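Rechercher sur le site Saisissez un mot-clé OK

Tridia publie un référentiel de bonnes pratiques pour la manipulation d'appareillages électriques par préhenseur
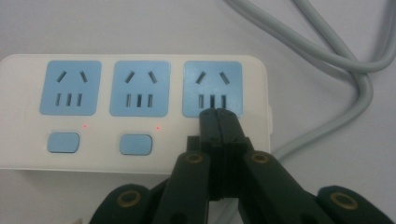
Costham, le 25/6/22. Tridia met à disposition des laboratoires et des intégrateurs la première édition de son référentiel consacré aux tâches de préhension et d'appui sur petits appareillages électriques : blocs multiprises, interrupteurs, fiches et cordons. Le document compte 21 exigences et 12 recommandations. Il s'applique aux préhenseurs tenus à la main comme aux préhenseurs montés sur bras, dès lors que les doigts entrent en contact avec un appareil conçu pour être raccordé au réseau.

Le texte a été rédigé avec Sembiring, intégrateur de cellules d'assemblage, et avec le bureau d'essais Havov. Il complète les règles de sécurité électrique en vigueur sur chaque site et ne s'y substitue pas. En cas de divergence, la prescription la plus contraignante s'applique.

Domaine d'application

Le référentiel couvre l'enregistrement de démonstrations, la répétition de gestes à des fins de qualification et les essais de réception. Les interventions sur tableaux, borniers et conducteurs nus en sont exclues. Les appareils dont l'enveloppe présente une fissure, une trace d'échauffement ou un capot déposé sont écartés avant toute session.

État électrique de l'appareil

Par défaut, les essais sont conduits hors tension, fiche débranchée et placée dans le champ de vision de l'opérateur. Une session sous tension n'est admise que si la tâche porte sur la commande elle-même ou sur la lecture d'un voyant. Elle exige alors une protection différentielle dédiée, un organe de coupure accessible sans franchir la zone de travail et une fiche d'autorisation signée.

Un voyant allumé impose de considérer l'appareil comme étant sous tension. Un voyant éteint ne constitue pas une preuve d'absence de tension. Cette règle vaut pour chaque prise prise séparément lorsque le bloc comporte des interrupteurs individuels.

Géométrie et matériau des doigts

Aucune partie métallique ne doit se trouver à l'extrémité des doigts. Les éléments métalliques de la tringlerie, notamment les œillets et les axes de pivot, sont tolérés à condition de rester hors d'atteinte des alvéoles dans toutes les positions de fermeture. La largeur de l'extrémité est vérifiée au calibre : les doigts joints ne doivent pouvoir pénétrer dans aucune ouverture de l'appareil. Les arêtes et encoches sont contrôlées à l'ouverture de chaque campagne, puis tous les 500 cycles.

Approche, appui et cordons

L'approche d'une prise ou d'un bouton se fait doigts fermés. L'appui s'exerce sur la surface de commande, à l'exclusion des alvéoles. Lorsque le préhenseur masque une commande ou un voyant, une seconde vue doit en permettre le contrôle pendant toute la durée du geste.

Le cordon fait partie de l'environnement de la tâche. Son tracé est consigné, boucles et croisements compris. Il ne doit pas passer entre les biellettes du préhenseur ni subir de traction lors du retrait. Un dégagement minimal de 80 mm est maintenu entre la tringlerie et la fiche d'alimentation.

Traçabilité

Chaque session donne lieu à une fiche indiquant la référence de l'appareil, son état électrique, la version des doigts et le motif de tout arrêt. Les séquences interrompues sont conservées avec leur motif et signalées comme telles dans le jeu de données.

Calendrier

Le référentiel est applicable sur les sites de Tridia et de Sembiring à compter de juillet. Havov assurera les audits de conformité selon la grille jointe en annexe B. Les observations des utilisateurs seront examinées en vue de la deuxième édition. Le document est disponible en français et en anglais sur demande auprès du service normalisation de Tridia.

À lire également
Annexe B : grille d'audit des postes de préhension
Contrôle d'usure des doigts polymères : méthode d'essai Havov
Sembiring et Tridia harmonisent leurs fiches de session

© Tridia – Service de presse – Mentions légales – Contact – Haut de page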